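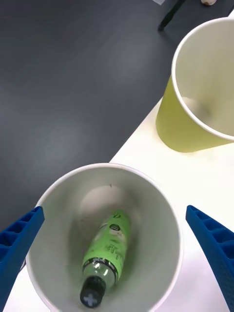 The Pronen played Ustdale on the last leg of a tour that had started with a bus and was ending with a hatchback. The drummer rode in front on account of his knees. The other three rode in back with the snare.

Ustdale had a hall that held 200, and the promoter, a cheerful man called Sjöberg, told them he'd sold 188.

"Tickets?" said Hjørdis Sæther, who sang.

"Raffle tickets," said Sjöberg. "There's a ham. You're on before the ham."

She had been on before worse. In August she'd opened for a dog show, and two of the dogs had sung along, one of them in key. So she asked where the dressing room was and Sjöberg showed her a corridor with a mirror in it.

Nino, the guitarist, was taking the tour hard. He had written a new song, nine minutes long, with a middle section he described as the sea. He had been waiting 459 miles to play it for people.

"Not before a ham," said Hjørdis.

"They'll forget the ham."

"Nino, I've seen the ham."

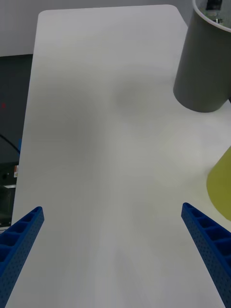 The table, before the set.

They went on at eight. The first three songs got the kind of applause you give a waiter who has dropped something. During the fourth a woman near the front held up her raffle ticket, number 88, and waved it slowly from side to side, and then the whole row did it – then the row behind them. Hjørdis felt her throat go tight. She hadn't had a crowd wave anything in years.

She turned around and nodded at Nino. He closed his eyes and began the sea.

He was six minutes in, with the tide just starting to turn, when Sjöberg walked out from the side with a microphone of his own and read out a number. It was 88. The woman screamed. The drummer, who had been waiting for a cue, took it for one and came in with everything he had, and for the last three minutes The Pronen played better than they had since the bus.

People stood on chairs. Some of them were looking at the stage.

Afterward the woman found them in the corridor, holding the ham like a baby, and asked if the loud one was on the record.

"It will be," said Nino.

"Only I liked the bit where I won," she said, and Hjørdis got a pen and signed the ham.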